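A Stop Must Be a Stop
Opinion. Published 2019-12-22

The Codwood incident report runs to 71 pages and gives 3 of them to the question that matters. In May, a Provia service robot was halted by its operator during a carrying task. The drive stopped. The hand did not. It kept closing for 6 seconds on a door handle, and the handle came away from the door.

No one was hurt, and the report treats this as grounds for a mild conclusion. We disagree. Vullow, which supplied the control software, had recorded the same fault in testing and rated it minor. Kaufmann, which certified the system, accepted that rating without a test of its own. 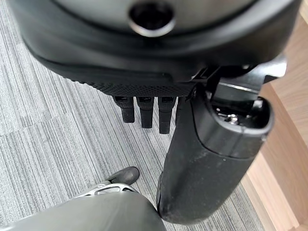
Should a stop command cut power to the hand as well as to the drive?
The default should be that every joint ceases to apply new force. A hand holding a load may need to keep its present grip, but it must not tighten.

Some suppliers argue that a separate stop circuit for the hand adds cost and weight. Both objections are fair. Neither was put to the buyers at Codwood, who were told that one button halted the machine and trained 50 employees on that basis.

Certification bodies should test the stop function at the fingers, under load, before approval is given. Until that rule is in place, operators should ask for the test results in writing and keep staff out of reach of any hand for which none can be produced.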